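A day with the microwave people at Tustier

I've been threatening to get myself along to one of the Tustier visitor days since May, and this time I finally made it, with a thermos, a notebook and the wrong shoes for a long day on concrete. They open the place up to small groups, you get a lanyard and a muffin, and then you spend the better part of a day watching robot arms learn to do things your nan does without looking. I loved it!

First, the basics for anyone thinking of going. Tustier makes the software side, and the arms get run by a team working on a project called Hivument, which is all about gathering examples of ordinary kitchen jobs. Somebody steers the arms through a task, the cameras record the whole lot, and that recording becomes one example (they say "episode", and by lunch so did I). Get enough of them together and the learning program has a go at working out what the examples have in common. There's no one sitting there typing "move left a bit" into a computer, which I'll admit is what I'd pictured all these years.

We were split into two groups and mine went with Itziar Pastor, who talks very fast and walks faster. The task of the day was opening a microwave. Just opening it! Two arms, one microwave on a white table with a white cloth hung behind it, and a door release down at the bottom of the control panel. You have to bring the right gripper in low from the side, and the steering is far fiddlier than you'd guess – I had my own go on the practice controls later on and managed to poke thin air with great confidence.

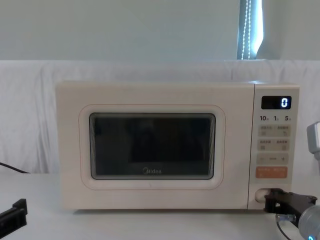
Thirumalai Raju reckoned the button was the easy part, and that what eats up his afternoons is getting enough variety into the approaches, so the program doesn't come away believing there's only one way to reach a microwave. He'd sooner have 300 episodes that differ from one another than 2000 that are near enough the same.

That got our group going, I can tell you. A bloke up the back wanted to know why you wouldn't just do both, and the answer was mostly about people. Steering is tiring. The operators swap over regularly, and Itziar said you can pick who was driving from the recordings alone, the way you can pick handwriting. Some come in fast and brake hard, some creep the whole way. Apparently they want the lot, creepers included, as long as nobody dithers. Dithering is the great sin at Tustier. If you stop halfway to have a think, the program may well learn to stop halfway as well, without having anything to think about.

I asked about mistakes and got a better answer than I'd expected. A fumble followed by a decent recovery gets kept and labelled, so the program has something to go on when it misses. A fumble followed by another fumble gets binned. Consuelo Peñalver does much of the sorting and she showed us her list, where episode 921 had the note "lovely, but started before the record light". I felt for whoever drove that one.

Then we got to see what the grippers see, which was my favourite part of the day. There are little cameras mounted down at the business end as well as the one up at chest height, and the difference is enormous. From up high the microwave is a box with some buttons on it. From the gripper you're practically on top of the panel, with a fingertip either side of your view and the oval release sitting there waiting. You could read the 10 second, one minute and five minute labels across the top, and I spotted the door latches in the gap next to the panel before Itziar pointed them out. (Very pleased with myself.) 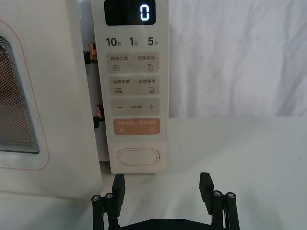

THE SORTING ROOM

After lunch (sandwiches, good ones, get in early for the egg) they took us through to where the recordings get checked. It's quieter in there and the chairs are better. Each episode comes up with all its camera views side by side, and the checker goes through and marks where the reach begins, where contact happens and where it's finished. Consuelo let us mark one up as a group and we argued over the moment of contact for ages. She let us go on a fair while before telling us hers, and it matched none of ours.

The checking program is called Tonska and it's not pretty, but it's quick. If one camera lags behind the others it puts a stripe across the episode, and somebody decides whether it can be lined up again or has to be thrown out. A good checker gets through up to 200 in a shift. I'd get through about nine, and I'd want a biscuit after each.

What I hadn't twigged to before was how much the starting positions matter. Between episodes the arms get put somewhere a little different, so the first thing the cameras get is a different look at the same old microwave. Sometimes it's nose-up against the buttons, and sometimes it's well over to the left with the fingers wide open, looking across at the door and the side panel, power strip and all. Rocío Cuesta has drawn up a chart of starts and crosses them off as they go. The others call the chart "the Cuesta", as in "have we done that corner of the Cuesta yet?", and she has clearly given up objecting.
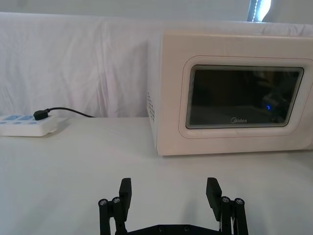

Can a visitor drive the real arms?
Only the practice set, which is in the next room and doesn't record anything. You book a ten-minute turn at the front desk when you pick up your lanyard, and they go quickly.

I took my turn straight after the sorting room, full of theory, and it didn't help one bit. The controls are light and the arm follows your hand more closely than you'd like, so every little wobble goes straight through. Severino Carrasco was minding the practice set and his only advice was to look at the fingertips and forget about my hands. It worked a treat for all of one go, and then I thought about my hands again.

A few bits and pieces if you're heading out there. Parking's round the back and the sign is hidden by a hedge. Wear proper shoes. Bring a jumper for the sorting room, it's freezing. They're fine with questions at any point except while somebody's recording, and you'll know because Itziar puts a finger up. The next intake is going to be doing cupboard doors and I've already put my name down.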